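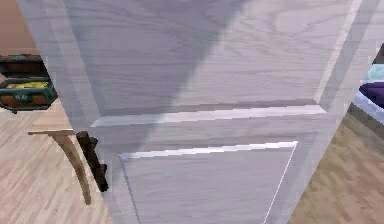 Panel door, render, pale wood grain, shadow across the upper panel.

11/9/25

Notes on the print set for the Tritulthorpe series (landscape and old buildings). Continued from the previous page.

Went again through the April files from the abbey ruin. I have 46 raw files from the west side and kept 24. The others have the same problem: the sky is too bright behind the arch, and when I bring it down the stones become gray and flat. I tried a mask on the sky only, but a thin white line stays along the top of the wall. With a softer mask edge the line is weaker, but the grass on top of the wall looks dirty. Left it for now.

Wonico profile for the matte paper: still too green in the shadows. Printed the tower view 2 times, once with the old profile and once with the new. The old one is nearer to the screen. I wrote the settings on the back of both sheets in pencil, please do not throw them away.

McKinnon paper, the heavier one: feeds badly if the box was open during the night. Keep it closed. The front corner catches the roller and makes a small bend. After I flattened the sheets under the big atlas they went through well.

Sequence. I want to start with the harbor wall and not with the tower. The tower is the view that everybody knows from the postcards, and if it comes first the small pictures after it look weak. The order today is harbor wall, steps, chapel from the field, tower, then the ruin. The chapel could also go last. I put the small prints on the floor and changed my mind several times.

Captions: the building dates do not agree. The sign at the ruin gives an earlier date for the gate than the booklet does. Must ask at the library before the text is printed. For the present I write only "gate, later rebuilt".

Sendotar frames: the order is for size 34, natural color. Check the depth of the frame, last time the mat did not fit with the glass.

To do: new mask on the arch file, longer drying time before stacking, second proof of the chapel with less contrast, scan the pencil map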